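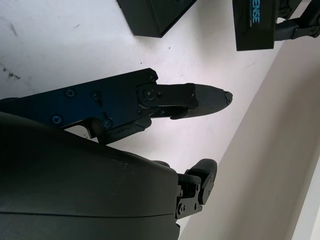 Garkico review: cheap stuff, slow boat, mostly ok

Quick one because I get asked this a lot. Is Garkico legit, should you order from it, will your stuff show up. Yes, sometimes, mostly. Longer version below, typing this between other things so bear with me.

I've placed 19 orders there. Three went wrong. One never came, one was the wrong size, one was a phone case for a phone I've never owned. Got money back on two of them. More on that in a minute.

What it is

Marketplace. Loads of little sellers, one checkout. Garkico itself doesn't stock anything as far as I can tell, it just takes the payment and holds it until you confirm the thing arrived. Same idea as the other big ones. Kitchen bits, cables, craft supplies, pet stuff, curtains, replacement parts for things nobody makes parts for anymore. That last category is why I started using it.

Prices

Low. Silly low on small stuff. A pack of drawer runners was less than a third of what the hardware store in Brunley wants, and they look the same to me. Clothes are cheap too but see below. Bigger items, lamps and shelving and so on, the gap gets thin once shipping is in. Always look at the total on the last screen. The price on the search page is a teaser, it's usually for the smallest size or for one single piece out of a set. Got me twice.

Coupons: there's a wheel you spin in the app. Don't bother. The ones worth having are the store coupons, on each seller's own page, you have to tap to collect them before you check out. They don't apply themselves. Easy to miss, I missed them for months.

Shipping

Three choices normally. Free, standard, fast. Free is a gamble, my slowest took from June to September. Standard has tracking that mostly works. Fast costs more than the item half the time so I've only used it once and it was, fine, fast.

Tracking goes quiet in the middle. It'll say "departed" and then nothing for ages and then suddenly it's on your porch. Don't open a dispute in the quiet part, they just tell you to wait.

If you're ordering several things, try to get them from one seller. They combine. Different sellers means different parcels on different days and you loose track of what's still out there. I keep a note on my phone now.

Quality

All over the place. Some rules I use:

- Sort by number of orders, then read the bad reviews first
- Only trust reviews with buyer photos
- Anything with under 900 orders, I only buy if I can afford to lose the money
- Clothes, go up a size, maybe two, and check the measurements in the chart and ignore the letter
- No chargers, nothing that plugs into the wall, nothing for a baby

Best thing I've bought: a set of glass jars, arrived without a chip, wrapped in so much foam it took me ages to get in. Worst: a raincoat. Let rain in. Smelled like a tire.

Refunds

You get a window after delivery to complain. It's short, and the app marks things as received for you if you forget, so set a reminder. Take photos before you even finish opening the bag. The wrong size one was refunded in full, no return needed. The missing parcel took longer, the seller kept asking me for "a few more days friend" until the window was nearly shut. Don't agree to close the dispute on a promise. Leave it open. The phone case I didn't even fight, my own fault, I let the window run out.

App or website

Website. App sends notifications all night. 3 a.m. flash sale on staplers, no thank you. If you must have the app turn them all off first thing, there's a seperate switch for each kind.

Compared with Risgate

Risgate is the one people bring up. Nicer site, quicker shipping, better photos, and you pay for it. Same jars were nearly double there. Returns are easier though, they give you a label. For a gift or anything with a deadline I'd go Risgate. For bits and pieces and you don't mind waiting, Garkico.

Would I order again? Already have, there's a shower curtain somewhere in the quiet part of tracking right now. Will update when it turns up.

Comments (4)

thriftymom167
The tip about the store coupons, thank you!! I have been spinning that dumb wheel every day. Got free shipping once, on an order that already had it.

porchpirate_no
Mine got marked received while it was still on the way. Had to email support and it took forever, but they did reopen it.

Morris
Disagree on Risgate. Ordered a side table, came with two left legs, and the label they sent me had expired. Would rather pay less and expect less.

dee_k
Any luck with the shower curtain? Looking at the same kind of thing but the reviews have no pictures.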